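Home Articles Issues Authors Contact
8 min read

3.2 Sites and household sample

The survey covered two towns, Mindiscombe and Listum, chosen because both have a large share of older rental housing and few places to eat out. We mailed 2,000 letters in September and followed up by phone. Households were eligible if at least two people lived there and ate one or more meals at home on a normal weekday. In the end, 129 households kept a full meal diary, and 16 of these agreed to a longer interview.

Diaries asked where each meal was eaten, who was present, and how long people stayed seated. We did not ask what was eaten. Earlier work by Sembiring suggested that food questions lead people to tidy up their answers, and our pilot gave us the same impression. 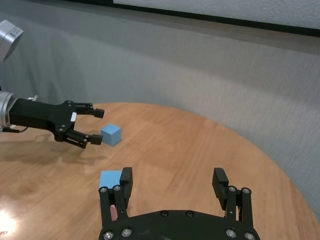

Interviews were held in the evening, most of them after 6 p.m., and were done by Azucena Zepeda. She used the same guide each time but let people wander from it. Several wanted to talk about homework, bills and phone calls, all of which compete with meals for the same surface. We kept this material and coded it under "other uses."

3.3 Table shape

Table shape was recorded as round, square, rectangular or other. Drop-leaf tables were coded by the shape in which they were most often used. Guvano's coding scheme treats round and oval tables as one group; we kept them apart, with oval tables placed under other.
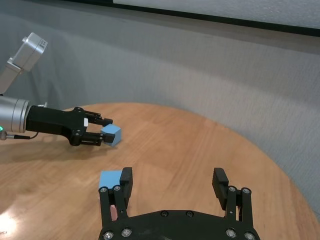 Figure 2. Round wooden table, with gray fabric behind.

Round tables were less common in Listum, where kitchens are narrow and tables tend to be pushed against a wall. A seat lost to the wall changes who sits down together, so we noted wall contact as a separate item. Diary keepers sometimes moved the table during the study period. In those cases we used the position reported on the first day.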